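I gave up the dishwasher in February. It was leaking again, and the repair quote was $400, so I told Terence Marsden at the shop in Mapplebeck that I'd think about it. I'm still thinking.

Washing by hand takes me 15 minutes after supper. Glasses go first, then plates, then whatever had grease in it -- I change the water before the pans.
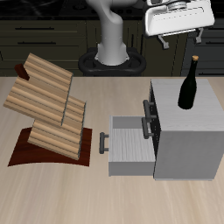 Do you need to rinse everything? I do, under the cold tap, and it's quick if you keep the suds low. Zarmeena uses a second tub for rinsing and says her water bill went down. Mine hasn't moved much either way.

I do miss the machine when we have people over.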